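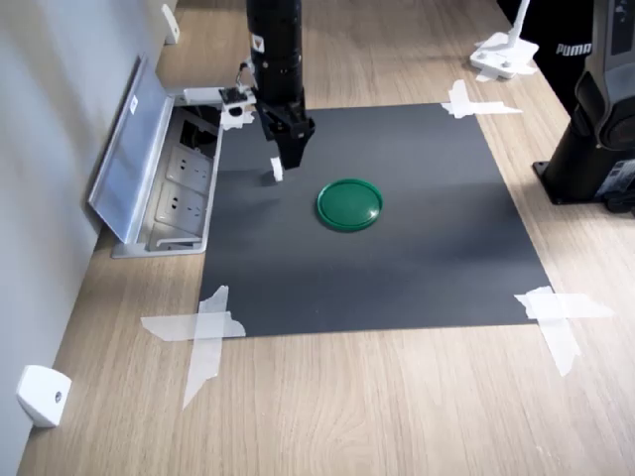

*The arm at its mat, with the white block and the green lid.*

**On trial: the Staltley bench kit**

Staltley would like you to know that its new tabletop arm package can be "productive by morning tea." They don't specify whose morning, or how long you're prepared to wait for tea.

The kit is pitched at small labs and workshops with more ambition than floor space. You get the arm, a parallel gripper, a wrist camera and a licence for the Bernura software, which greets you with a 252-page manual and a cheerful wizard that disagrees with it on several points. Follow the wizard. Tarık Kahraman followed the manual and spent an afternoon calibrating in the wrong units.

Once it's set up, though, the thing is rather likeable. Teaching a new pick takes four steps, all done by hand-guiding the arm, and the motion is smooth enough that you stop flinching after a day or so. Small blocks are its favourite. Lids are more of an acquired taste: the fingers are short, and anything flat and glossy needs a careful approach angle and some patience from the operator. Staltley sells longer fingers separately, naturally.

Matte mat in a dark colour: strongly recommended. Tape it down well.

Support is by email, and Regula Kaufmann reports that replies are prompt, courteous and occasionally about her question.

The rental program runs at $571 a week with a minimum of 10 weeks, delivery extra. Members wanting a turn on the demo bench should see Svenja Egger, who has the booking sheet and a fairly firm view on people who leave the gripper open overnight.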